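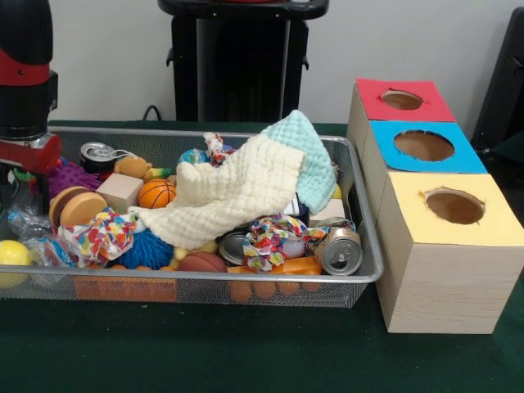

How do I stop windows going pure white when I photograph a room in daylight?

Kernow

I've been taking pictures of the rooms in an old community hall in Nultstead before it gets divided up into offices. Most of the rooms have a single window on the far wall. If I expose for the room, the window is a white rectangle with no detail and a sort of glow bleeding over the frame. If I expose for the window, the room is nearly black. I'm using a 14 mm lens on a tripod, no flash, ISO 1000 because the rooms are dim. I shoot raw but don't do much with the files afterwards. I'd like the prints to look natural, and I don't want that overcooked look you see in some house ads. Is there a way to do it in camera or do I have to learn blending?

Warach

Bracket the exposure and blend the frames. The gap between a dim room and a bright window is often more than the sensor can hold in one file, so a single shot will lose one end or the other on a sunny day.

First thing though, drop your ISO. You're on a tripod and the rooms don't move, so use the base ISO and let the shutter stay open as long as it needs to. You lose highlight room as the ISO goes up, and the shadows get noisy when you lift them, so at ISO 1000 you're giving away range at both ends.

Then set the camera to manual and leave the aperture and focus alone. Take one frame that looks right for the room, one 2 stops under, and another 2 stops under that. Set a fixed white balance as well or the colour can shift between frames. Use the self-timer or a cable release so you don't bump anything.

For the blend, put the room exposure on the bottom layer and the darker one on top, add a black mask to the top layer, and paint the window back in with a soft brush at low opacity. Don't bring it back all the way. A window should still be brighter than the wall it's in, and if it isn't, that's when you get the look you're trying to avoid. If there's glow on the window frame, paint a little over the edge of it too.

The automatic merge in most raw programs is fine for a lot of rooms. I'd try it before doing it by hand, with the sliders kept low.

Jurčo

go when it's overcast. solves most of it

Nultstead

Agree with the overcast comment, and the time of day matters just as much. Work out which way each window faces and do the east rooms in the afternoon and the west rooms in the morning. On the shady side of the building the light outside is much closer to what's inside. Late in the day there's a short stretch where the two match nearly enough for one exposure, but you'll only get a room or so done before it's gone.

If there are blinds or net curtains still up, try them half drawn. Baking paper taped on the outside of the glass also works if you don't care about the view, but check you're allowed to.

I'd also clean the front of that lens. Very wide lenses pick up flare from a bright window, and a greasy front element makes the glow worse. Take any filter off while you're at it.

Kernow

Thanks all. I had no idea the ISO was part of it, I'd just left it where it was from hand-holding. Will try the lower setting first and bracket the sunny side. The blinds are already gone unfortunately.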